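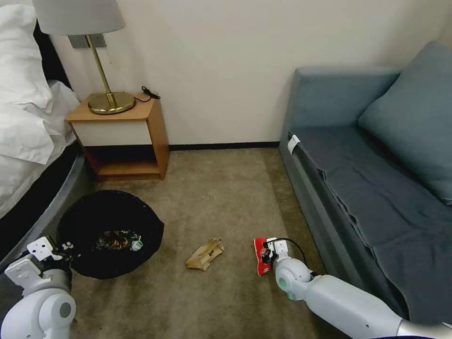 The tidying demonstration in the practice bedroom, red wrapper in hand.

Search this site Enter keywords Go

About Pollodo

2026-03-12
By Cristóvão Lobo

Print this page
E-mail this page

Pollodo is a small company in Karnville that teaches robots to pick up after people. We have been asked whether people could be taught to do this instead. We looked into it, and robots seemed quicker.

We work out of the upper floor of a former carpet showroom, which explains the parking lot (enormous) and the sign out front (still says carpet). The landlord has promised to take the sign down. Until he does, we get a walk-in every week or so who wants a quote for the stairs, and we show them a robot. Most stay for coffee.

There are 18 of us. A few came from universities, a few from hotels, and one from a dental supply firm, and she is the only one who has ever read a contract to the end. The hotel people are the reason we do bedrooms. They had strong opinions about what guests leave on floors, and they have not softened.

What we make

We have two products. Prata is the software that decides what on the floor is trash and what is somebody's property. Prola is the part that plans how the arms get to it without taking the lamp along. They were meant to have better names by January. January came and went.

Picking up a wrapper is a dull job, which is why we like it as a test. Wrappers are shiny, they crumple into a new shape each time, and they weigh next to nothing. A bottle is a different problem and a paper bag is another one again. A robot that is good at one may be hopeless at the next, and we would sooner find that out in our bedroom than in yours.

Open days

We open the practice bedroom to visitors on open days, 2 sessions a day, and the visit is free. You will see a bed, a nightstand with a brass lamp, a sofa with a throw over it, and some litter on the carpet. People who have teenagers tend to go quiet at this point.

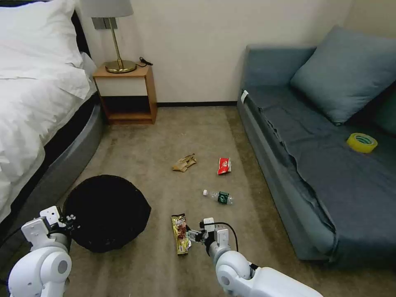

The bin stays down by the bed and the litter goes wherever the visitors like, within reason. Children are the best at this. Adults place a bottle on the carpet as though it might be graded, while a nine-year-old will flick a candy wrapper over one shoulder and walk off, and that is much closer to what hotel guests do. We ask only that you leave the lamp alone and that anything you throw be empty. That second rule came in after a yogurt.

Each session runs to 3 rounds, with time for questions in between. The arms are not fast. If you have come hoping for a blur of motion, the bowling alley across the road does a good lunch. If you don't mind watching something take its time over a snack packet, you may find, as many of our visitors do, that you have started rooting for it. There is no need to whisper, though everyone does.

Please stay behind the tape line at the door while a round is going on. Between rounds you can come in and look at the grippers up close. You may also sit on the sofa, which is more comfortable than anything in our offices and is booked solid at lunchtime.

Schools and groups

We take school groups from third grade up, and we have had a retirement club and two rival book clubs on the same afternoon. Call the front desk to set a date. If the person who answers says "flooring," you have the landlord's old number, and he is happy to pass you along.

Getting here

Look for the carpet sign. Take the outside stairs, ring once, and wait; the bell is a long way from anyone who can hear it. The elevator is around the back by the loading dock, and we'll come down and meet you if you let us know ahead of time.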